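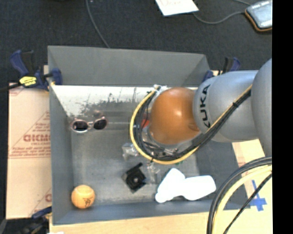 The ferry to Plivalstead left at 7, and I was on it with a suitcase, a trumpet, and the biggest grin in the harbor!

I'd waited eighteen years to play the spring dance there. My aunt used to tell me about it while she shelled peas: a thousand paper lanterns strung from the church to the pier, and a band that never stopped until the bakers came out with the first rolls. I believed every word (I still do), and now the band had written to me. Me! They needed a trumpet for April.

The water was rough past the lighthouse. I ate a cheese sandwich, dropped half of it, and ran through the tricky part of "Bravo" with my fingers on the rail. A little boy watched me for a while and then started playing too, on an invisible drum, and he was wonderful – loud elbows, perfect time.

"Are you in the band?" he asked.

"I am," I said, and it was the first time I'd said it out loud.

Then the island came up out of the fog, green and steep, with seven crooked chimneys along the front and the lanterns already hanging, nearly all of them red. I couldn't wait for the dock. I opened the case right there on deck, wiped the spray off my mouth, and played the first eight bars at the shore.

Somewhere up the hill, a clarinet answered.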